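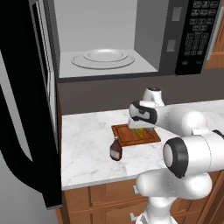 ## Trirnach arm at the Pollach kitchens: questions from staff

These answers cover the introduction of the Trirnach arm in the staff pantries at Pollach. They apply to pantry assistants, shift leads and relief staff employed by Virkham. The main production kitchen on the ground floor is outside the project.

### What will the arm do?

Its first tasks are short and repetitive: picking up single food items and bottles, setting them on or beside a board, and clearing the counter between orders. Later releases add loading and unloading the microwave. It has no knife and will not be given one. Slicing, portioning, tasting and anything involving an open flame remain with staff.

### Which pantries are included?

Three in the first stage, all on the east side. The remaining eight, of 11 in total, stay as they are until the first stage has been reviewed. No dates have been set for them.

### Is anyone losing their job?

No post is being removed in the first stage. 52 people work in the pantries across all shifts, and the rota for the first stage has been drawn up with the same number. Virkham has not made a commitment beyond the review. If the review recommends a change in staffing, the usual consultation period applies before anything is altered.

### Will my duties change?

In the three pantries, yes. Assistants will spend less time fetching and clearing and more on checking, labelling and restocking. Two duties are new:

- **Counter set-up.** Items are placed within the arm's reach before a run is started.
- **Run checks.** A person confirms the result of each run and records it on the pantry tablet.

Both have been added to the role description. If you think they amount to a higher grade, raise it through your shift lead; a grading request from the night shift is already open and will be answered for all shifts together.

### Why is so much of the work being done in simulation first?

A simulated kitchen can be reset in seconds, and a dropped item costs nothing. Items can be moved about the counter between runs, so the control software meets more arrangements than a real pantry would produce in a week. Faults in reach and grip are also easier to find there. The team can stop a run at any moment and read the joint positions and finger opening directly.

Simulation is weaker on contact. A real tomato gives under pressure, labels peel and marble gets greasy. Results from simulated runs are therefore treated as permission to begin supervised trials, and no pantry goes live on them alone. 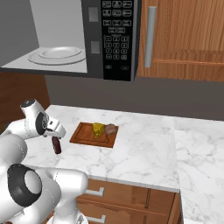 ### What counts as a completed run?

The named item must be in the named place, released, and upright if the task says so. Nothing else on the counter may have been knocked or moved. A run in which the item arrives but a neighbouring item is pushed off the board is logged as failed. Early reports used a looser rule, which is why figures from before March look better than the current ones and should not be compared with them.

### Who decides which items it handles?

Oluwaseun Oyewole keeps the item list. It has 19 entries at present. To suggest an addition, send him the item's packed size and weight, and say whether it is soft or wet or rolls easily. Items with loose lids will be refused for now.

### Can I work at the counter while it is moving?

No. The arm must be paused before you reach past the floor line. The pause button stops motion and holds the grip, so an item already in the fingers will not drop. The red stop cuts power to the drives – use it whenever you are in doubt. You do not need permission and you will not be asked to justify it.

### How long does it take compared with a person?

It is slower. On single-item moves it currently takes roughly 3 times as long as an experienced assistant. The rota assumes this, and pantries will not be given extra orders on the strength of the arm being present.

### What happens when it fails during service?

Pause it, park it from the tablet and carry on by hand. Record the run as failed with a short note, such as "missed bottle" or "gripped too high". Do not restart it more than once in a service. Fault notes go to Aliyu, the contractor that maintains the control software.

### Are staff being recorded or timed?

The arm's own logs hold joint positions, grip force and run results. They carry a pantry number and a shift. They carry no names. The logs may not be used in appraisals, and this is written into the site agreement. Footage from the counter cameras is kept for fault-finding only and can be requested by any member of staff who appears in it.

### What training is there?

One paid session on shift, held on Thursday afternoons, plus a supervised run with your shift lead. Relief staff must complete both before working in an east side pantry. Anyone who prefers not to work with the arm can ask for a west side pantry, and requests are met in the order received.

### Who do I contact?

Nkechi Anozie for rotas, grading and the site agreement. Oluwaseun Oyewole for items, counter layout and training bookings. Urgent faults go to the duty desk, which is staffed on all shifts.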